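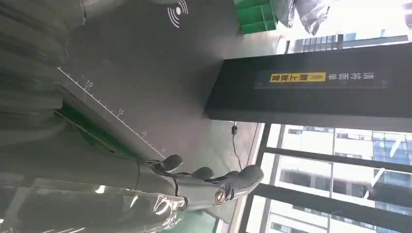

Wrist view at the waybill table, hand parked. The sign on the right says to place the waybill face up.

Wrist camera turned sideways: rotate before the detector or fix it in the extrinsics?

Posted by Gareth Wragg, Sunday, July 6, 2025

We have a four-digit hand on an arm at our Mallcombe site, sorting parcels by their waybills. The camera sits by the wrist and everything comes through sideways, including the scale printed on the tabletop and the sign board. The supplier of our perception package (Vedine) says the model is "orientation agnostic" and that I can leave the stream as it is. I don't believe a word of it.

I ran 300 saved views through the waybill detector as they come and then again turned upright. The upright set missed 6. The sideways set missed a lot more, mostly near the window, where the daylight bleaches everything. Then I turned the stream in the driver and the grasp planner started aiming off to one side of the parcel, so I've put it back.

Do I turn the image, change the camera transform, or both? And is there any point using the printed scale (I can read 10, 15 and a worn 20) as a check on calibration? I'd like an answer from someone who has done it, as I've had plenty from people selling it.

Elsie Stockdale

Turn a copy for the detector and leave the original stream alone. Your planner went off because you rotated the pixels and left the intrinsics and the camera frame as they were. If you rotate by 90 degrees you have to swap fx and fy, move the principal point to match and swap width and height, and then the optical frame needs the same turn about its own axis. Miss any one of those and you get exactly the sideways error you describe.

What I do at Sestusside is simpler:

Raw image goes to calibration, the planner and the logs, never touched.
A small node makes the rotated copy and passes it to the detector.
The same node maps the corner points of each detection back to raw pixels before anything else sees them.

Test the mapping with one point you can check by hand. Pick a pixel well away from the middle, send it there and back, and see that it returns to where it began. The middle will forgive nearly any mistake.

As for "orientation agnostic", ask Vedine what angles were in the training set. I asked another supplier that once and got a brochure.

The glare is a separate fault. Turning the picture won't bring back washed-out pixels. Fix the exposure on the region of the table where parcels land, so the window doesn't get a vote, and do that before you compare misses again.

Dennis Bickerstaff

Just retrain it with random rotations, that sorts everything. We did it in October with 1,922 pictures and never looked back.

Booker Obi

Retraining may well help the detector, but it does nothing for the planner, so I'd go with Elsie's way first.

On the scale: fine as a smoke alarm, poor as a calibration target. All the marks lie on one line, so they tell you very little about tilt across it, and a worn 20 is asking for a bad click. I'd park the arm in one fixed pose at start-up, project the 10 and the 15 from your model and compare them with where they appear. If they've shifted, stop and do a proper hand-eye calibration with a board. Measure the printed line with a steel rule too — I wouldn't take the spacing on trust.

Another thing to look at is your self-mask. You've got clear crinkled plastic round the wrist, grey fabric along the arm and a cable looping over the hand. The arm model your planner uses almost certainly has none of that in it, and shiny plastic is just the sort of thing a detector will call a parcel. Mask wider than the model says, and check it with the fingers open as well as curled.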